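December 2024, bench notes, the sourdough end

Starter batch 12 is alive, if sulking. Fed it at noon with the Bratu rye, equal weights, and put it back on the shelf over the radiator. Safta thinks the radiator is the problem. Safta has thought so since June.
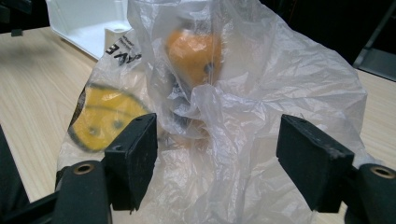
Reading time: 1 min

Loaf A went in at the usual heat and came out with the crumb of a bath mat. Loaf B had 3 hours longer to prove and spread like gossip. I ate both, in the interest of science and lunch.

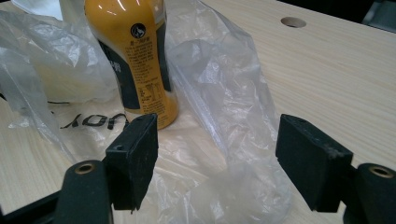 Yellow bottle, upright on the plastic bag.

Ionuț wants the salt lowered again. I have written this down so he can see that I wrote it down. Salt stays where it is until someone bakes me two loaves from the same dough and labels them, in pen, legibly. 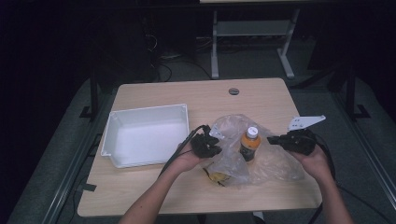 The Zeranness flour drinks far more water than the Bratu. Add it late, in splashes, and stop before the dough starts pouring itself. Traian's notes say "until right," a unit I have yet to find on the scale. 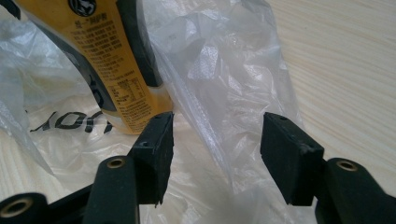 For the next bake

Starter from the back jar. Shelf by the window, to please Safta. Dutch oven lid ON, Celina.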